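May 19, 2023 – notebook, dye bench

OK, writing this up before I forget it all. Main subject is the madder vat again, plus a bit on the Jokdale wool, plus me complaining about water. Fatemeh, if you're reading this for the mordant numbers, skip down, they're in the middle somewhere.

The color I'm after is not a million miles from the salmon bin (a shade browner, and a lot less plastic). 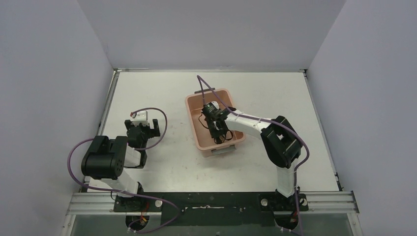
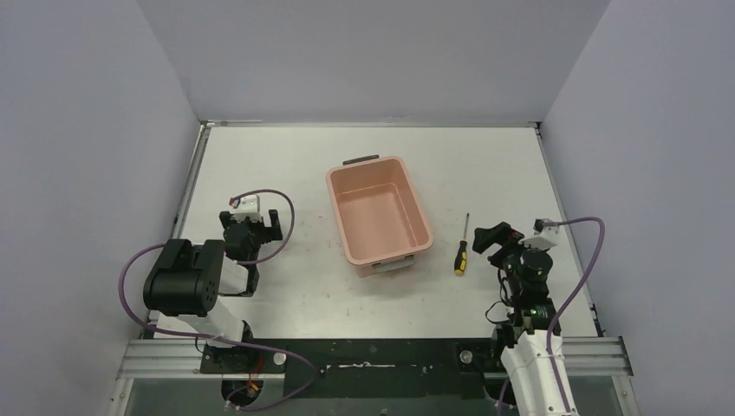
The pink bin with the gray handles, both times on the white table.

So. Madder. I've been chasing a soft salmon on wool since February and what I keep getting is brick. Nice brick! Ehsan wants a sweater in it. But it's brick, and the whole point of the Plovar blanket is that it should look like the inside of a shell.

What I did this time: 259 grams of the Jokdale two-ply, in skeins, scoured the night before and left to soak. I tied the skeins looser than last time, figure-eight ties in four places, because the February batch had those ugly pale bands where I'd cinched them too tight. No bands today as far as I can tell, though I haven't looked in daylight yet.

Mordant was alum at 12 percent – wait, no, that was the old recipe, I crossed it out on the card. It's alum at 6 percent of dry fiber weight now, with cream of tartar at half that. Fatemeh talked me into going lower and I grumbled, but she was right. The wool feels so much better. The old skeins had that slightly sticky hand that you notice as soon as you start winding them, and these don't. Left them in the mordant bath for 24 hours with the heat off after the first simmer.

Dye bath: I used the ground root from Kan and not the chopped stuff. The chopped root gets everywhere and I spent an entire evening in February picking bits out of yarn with tweezers. Ground root goes in a stocking, stocking gets tied off, the stocking goes in the pot. I rinsed it twice in cool water first and poured off the yellow-brown liquor, which I kept in a jar (lid labeled, middle shelf, please don't pour it out, I want to try it on cotton).

Temperature is the thing I keep getting wrong. I get impatient and let it creep up, and once madder gets properly hot the browns come out and you can't put them back. So today I sat there. I really sat there, with the thermometer and a book, and turned the hot plate off every time it started climbing. It's dull work but I got through two chapters and the bath stayed where I wanted it.

First skein out at 2 hours. Color in the pot looked like tomato soup and I was sure I'd done it again. Squeezed it, rinsed it, held it up to the window, and it was pink! Proper warm pink, leaning orange, a bit uneven at one end where it had been folded over on itself. The second skein I left in longer and it's deeper, closer to coral. Third one went into the leftover bath with nothing added and it's the best of the lot, pale and clean. So the exhaust bath is where the shell color has been hiding all along and I've been pouring it down the drain. Great.

Water. Ours is hard, we all know that, the kettle looks like a cave. Madder likes some calcium, so for reds it's a help, but I think it's also part of why my pale shades go dull. I did one small sample in the bottled stuff for comparison and it came out noticeably more orange. Didn't like it as much. I'd like to try half and half. Ehsan says collect rain, and he can be the one who hauls the barrel.

Things that went wrong, for the record:

Knocked the cream of tartar over. It's fine, most of it went back in the jar, but the scale needs a wipe underneath.

Forgot to weigh the Jastel silk before wetting it, so whatever I write on that tag is a guess. I've written "guess" on it.

Used the good ladle. It's pink now. Sorry. I'll replace it.

The silk I should say more about, since it's half the blanket edging. It took the color much faster than the wool, and it's got that sheen that makes it look lighter from one side and darker from the other. Next to the exhaust skein it looks too red. I could overdye the wool a touch or I could do the silk in the exhaust bath next time and leave the wool alone. Leaning toward the second. Fatemeh, opinions?

Tags are all on, pencil not pen. Skeins are drying on the rack by the back door, out of the sun. Light test strips are cut and taped to the card, half covered with foil, and I'll put them in the south window tomorrow. Please leave them be even if the foil looks like trash.

To do next: exhaust bath on fresh wool, same mordant. Yellow liquor on cotton. More stockings. Buy a ladle.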